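Friday, May 15, 2020

Bench notes, advising + teaching lab. Writing this fast before the 2 o'clock call.

Call with Itzel Manríquez first thing. Second year, wants to apply for the summer placement at Okell, had talked herself out of it overnight. Reason given: her marks in organic. Looked at them again while she was on the line. They're fine. One bad mock, the rest solid. Told her the form asks for a page on something she's measured herself and she has a whole term of titration data sitting in a folder. She went quiet, then asked if the Tsao buffer runs count. Yes they count!!

To do for her:
- reference letter, draft by Wednesday
- dig out her old write-up, the one with the drift plot
- ask Hilde whether Okell still want transcripts on paper

Hilde Vermeulen rang back re the above. Scans OK this year. She also thinks the placement may slide to August, or go half remote, no decision yet. Not telling Itzel til it's firm.

Titration sets. Went through the spring spreadsheet again. 3,567 rows raw, 3,354 after taking out duplicates and the blanks. Hilde had a different total and we lost half an hour to it, she'd been working off the older export. Renamed mine so it can't happen again (it will). Still 53 rows with no student initials. Handwriting on the paper sheets might sort out a few. Leave the rest in, flag them, don't guess.

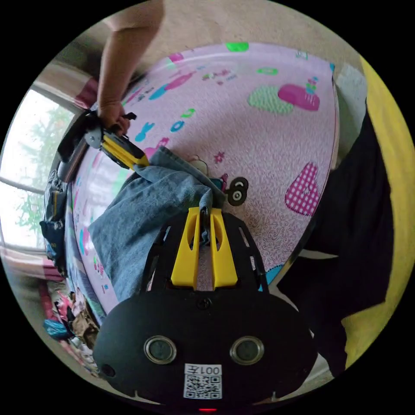 Drift on the pH readings is still there in the afternoon groups. Morning groups flat. My money was on the probes but the afternoon lot used the same ones, so now thinking storage solution, or people not rinsing between samples. Hilde says temperature. Could be, window side of the room gets the sun after lunch. Need the room log to check, which is on the old laptop, which wants a password I dont have.

Plan for when we're allowed students back in: two probes, one kept in fresh solution and one in whatever is in the tub, same sample, reading every ten minutes. Cheap and boring. Could make a decent small project for a first year, or for Itzel if Okell falls through.

Prikedville school asked again about the visit. Said autumn at the earliest. They'd like a video insted, offered the indicator demo with red cabbage, Hilde to film, me to talk. Keep it under ten minutes.

Order list: pH 4 and pH 7 buffer, storage solution, wash bottles, labels that survive getting wet. Purow quote came in at 278 for the lot, delivery extra. Ask if they'll drop the delivery.

Itzel just emailed a first paragraph. Good start, too many apologies in it. Reply tonight.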